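Tamel FAQ
Monday, August 17, 2020
By Mwangi Kashindye

I get the same handful of emails about Tamel every week, so I've put my answers in one spot. Tamel is the planner I write for two-handed jobs. It takes poses in and gives you joint paths out, and that's the lot (no grasp learning, sorry!).

Does it need Grukura?

Nope. Grukura is my perception front end and they get along well, but any tracker that gives you timestamped poses will do. Mine publishes at 20 Hz. 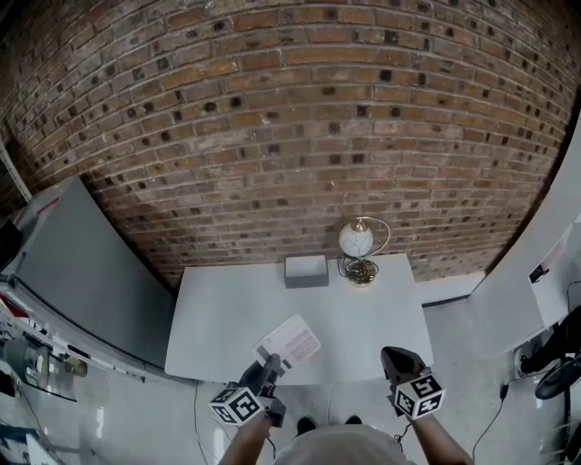
Why does the planner keep flipping the left wrist?

Nearly always it's the cost weights. The default wrist penalty is 2, which is too low if your arms sit close together, so bump it up and replan before you go changing anything else. Check your cube transforms too – the white marker cubes sit on top of the grippers, and if you've left that offset at zero the planner reckons your fingertips are up where the cube is. I lost most of June to that one!

How many samples should I allow?

I run 3000. Fewer is fine in open space, but thin stuff like paper near a table edge gets fiddly.

Can I use the old Peng configs?

Yep, run the converter first. It'll grumble about colour names, just ignore it.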